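Cruickshank Trust opens spring round of small grants for community reading rooms

28/09/2022
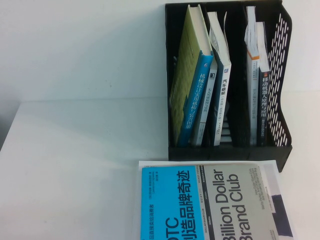
Books in a desk organiser. Grants may be spent on stock and on fittings.

The Cruickshank Trust has confirmed that its small grants programme for community reading rooms will run for a further year, with awards of up to £300 available to each successful applicant. Applications are now open and decisions will be issued in March.

The programme supports reading rooms and lending shelves kept in village halls, health centres, sheltered housing and other places open to the public. In the year just ended the Trust received 59 applications and made 13 awards. Trustees have agreed that the total sum set aside for the coming round will be increased, and that groups which were turned down last year may apply again without waiting the usual twelve months.

Sheena Matheson, Chair of the Trust, said: "These are modest sums, but the reports sent back to us show how far they are made to go. A reading room in a small place is often the only spot where a person can borrow a book without a bus journey. We are pleased to be able to continue this work and we hope to hear from groups that have not approached us before."

Grants may be used to buy new or second-hand books, large print editions, shelving, book ends, lighting and seating. They may not be used for rent, wages or the cost of events. Groups must have a written set of rules and a bank account in the name of the group - an account held by one member on behalf of others will not be accepted.

Among those funded last year was the Piden Reading Room, which added 416 titles to its shelves, most of them bought second-hand. Alasdair Baird, secretary of the reading room, said that the children's section had seen the greatest change and that opening hours had been extended to two evenings a week as a result.

Applications should be made on the Trust's standard form, which has been shortened this year and now runs to four pages. Paper copies can be requested from the Trust's office. Applicants who would like to discuss a proposal before submitting it are invited to contact the Grants Officer, Isla Ogilvie, who can also advise on whether a group is eligible.

A list of awards will be published on this website once all applicants have been informed of the outcome.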